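Putting together the equipment budget for a second two-arm cell at Pedside. Posting the working notes, one line item at a time. 1/9

Arms first. Mireo and Kun both quoted a matched pair with grippers. Kun is cheaper up front. Mireo includes spare fingers. Over three years the gap closes. 2/9

Fingers are a consumable. Budget them as one. Ours go into table contact all day on sheet work, and paper is thin enough that the tips have to touch down to get under it. 3/9
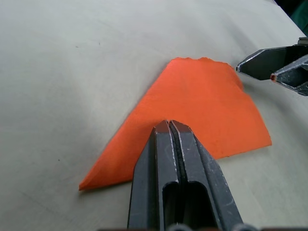

Should spare fingers go on the capital request or on operating?
Operating. Capital gets approved once, and you will reorder fingers every quarter.

Current plan is 37 finger pairs a year across both cells. Anjani Sitompul keeps the replacement log and the number is hers. 4/9

Cabling: get the long set. External cables need slack at the wrist for full reach, and short ones limit poses you already paid for. Price camera mounts per arm, not per cell. 5/9
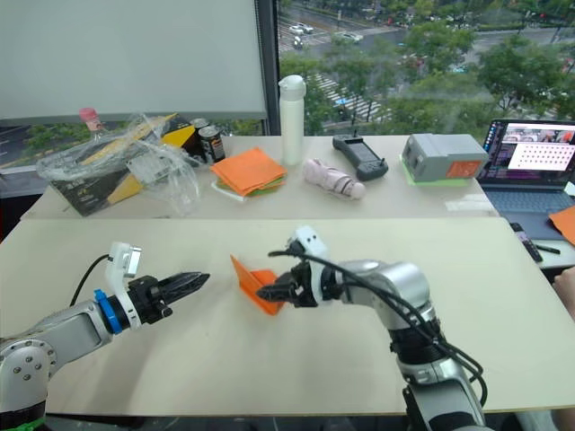
Two arms, orange sheet in the right gripper.

Floor space. The quote drawing shows the arms and one table. Add a back table for props and a side surface for the laptop. Our request went from one table to two plus a stand. 6/9

Stock: orange sheet, 82 packs through March. Folding tasks use up paper quickly. A creased or torn sheet is a different starting condition, so decide before you order whether you reuse them. 7/9
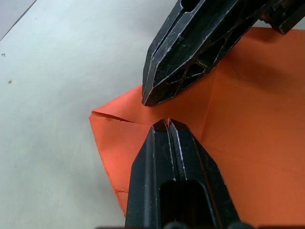 Photo: Zoltán Szűcs / Pedside

Wrist cameras: one per arm, plus one cold spare for the cell. Clanora's lead time is 49 days. Order the spare with the first batch. 8/9

Request goes in with Mireo as first choice and Kun as the fallback. Revised table layout to follow once facilities confirms the power drops. 9/9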